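Small Things, One Tray

Bracelets rarely wear out in my apartment. They get lost, or knotted to something else, and by April I am usually down to one hair tie. Most advice on the subject starts with buying a cabinet. A shallow tray and a clear tabletop to sort on will do the job for far less.

Take everything out before deciding what stays. Beads, cords and bangles are easier to judge side by side than in a pouch.

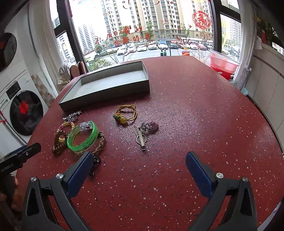 A green bangle, beaded and cord bracelets, and a keychain with a pink pendant, with the tray empty.

Cord bracelets should be untangled first, and pendants kept off softer beads. Hair ties can go in the tray – spiral ones hold their shape better when nothing is stacked on them. Rings need a corner of their own. Rhinestone clips catch on nearly everything, so leave them out until last.

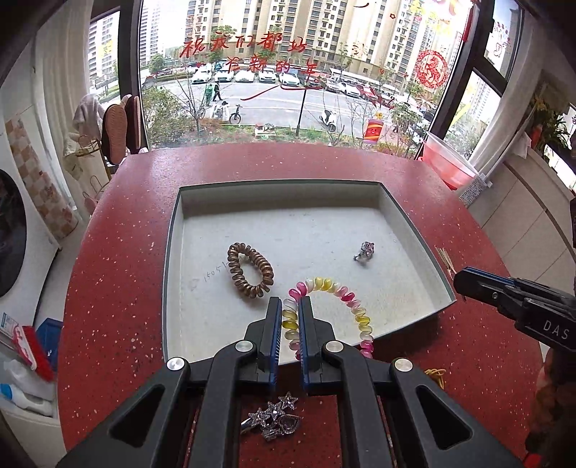 What It Costs

The tray I use at home came from Kulkarni, a housewares shop in Toltness, for $6. Their lidded case with drawers is $89. I went back twice to look at it and kept the tray.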